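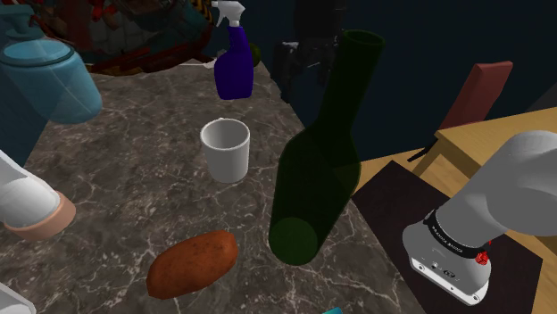
Pylyp Hordiienko
Kitchen and Countertop Safety Inspector, Prullen Property Care

Shared Kitchen Inspection — Checklist With Comments
Site: Sekeck House, second floor kitchen
Date of visit: 17/03/2020
Form number: 3743
Marks used: OK, FIX (within 30 days), URGENT (same day), N/A

This checklist covers the kitchen used by the tenants of the second floor. The comments are mine. The building manager gets the full form and a copy goes on the inside of the pantry door. Items from the previous form that were closed are not repeated.

1. COUNTERS AND WORK SURFACES

1.1 Counter fixed to base cabinets, no movement when pushed — OK
1.2 Sealant at the wall joint complete — FIX
Comment: Gap behind the kettle, about 6 inches long. Crumbs are getting in. Cut out the old bead before putting in new. Do not go over the top of it.
1.3 Surface free of cracks and chips — OK
Comment: One old chip near the sink, filled and smooth. Leave it.
1.4 Glass bottles and jars kept back from the counter edge — FIX
Comment: Bottles were close to the edge by the passage. A tall bottle goes over easily if a sleeve catches it. Move them to the back against the wall or into the low cupboard.
1.5 Knives stored in block or drawer — OK

2. ELECTRICAL

2.1 Outlets near sink protected and tested — OK
Comment: Both tripped and reset on the test button.
2.2 Cords free of damage — URGENT
Comment: Toaster cord is melted on one side where it has been lying against the stove. Unplugged and tagged. Throw it out. Taping it is no good.
2.3 No extension cords in permanent use — FIX
Comment: White extension cord runs behind the refrigerator to the microwave. Same comment as last time. The microwave can go on the other wall, where there is a free outlet.
2.4 Panel labels match circuits — OK
Comment: Label for the dishwasher is faded but can still be read.

3. STOVE AND VENTILATION

3.1 Burners light on first try — OK
3.2 Anti-tip bracket in place — OK
3.3 Hood fan runs on all speeds — FIX
Comment: Low speed does not work. High speed is fine. Fillow carries the switch, part 839, and any of their counters can order it.
3.4 Grease filter clean — FIX
Comment: Heavy grease. Soak in hot water and dish soap, dry fully, put back. It was supposed to be done monthly and the sheet has no initials on it for the last two months.
3.5 No cloth, paper or plastic within reach of the burners — OK
Comment: The towel hook has been moved to the sink side. Good.

4. FIRE SAFETY

4.1 Extinguisher present, charged, pin in place — OK
4.2 Extinguisher within date — OK
Comment: Next service due in April. Book it now, the service company is slow.
4.3 Fire blanket on the wall by the exit — FIX
Comment: The blanket is there but somebody has hung an apron over it. Apron removed during the visit. Put a hook somewhere else.
4.4 Smoke alarm sounds on test — OK
4.5 Exit path clear — OK

5. WATER AND PLUMBING

5.1 No leaks under sink — OK
Comment: Old stain on the cabinet floor, dry to the touch.
5.2 Hot water temperature at tap — OK
5.3 Drain runs freely — OK
5.4 Shutoff valves turn by hand — FIX
Comment: Cold side is stiff. It moved with a wrench — a tenant in a hurry will not have one.

6. FOOD STORAGE

6.1 Refrigerator at or below 40 degrees — OK
Comment: Read 38 on the middle shelf.
6.2 Raw meat on the lowest shelf — OK
6.3 Open food covered and marked — FIX
Comment: Three containers with no name or date. Left in place with a note.
6.4 Cleaning products kept apart from food — OK
6.5 No sign of pests — OK
Comment: Traps checked, all empty.

7. FLOOR AND LIGHTING

7.1 Floor free of trip hazards — FIX
Comment: Mat at the sink curls up at one corner. Replace with a rubber-backed one.
7.2 Lights working over counters and stove — OK
7.3 Light covers in place — N/A
7.4 Step stool in good condition — OK
Comment: Rated for 300 pounds, rubber feet all present.

FOLLOW-UP

The toaster is the only urgent item and it is out of use. The extension cord, item 2.3, has now been marked twice. If it is still there at the return visit it goes to the owner in writing, with the cost of an added outlet.

Return visit: April, day to be agreed with the manager. Please have the hood switch on site by then.

Signed: P. Hordiienko
Received by (manager): ____________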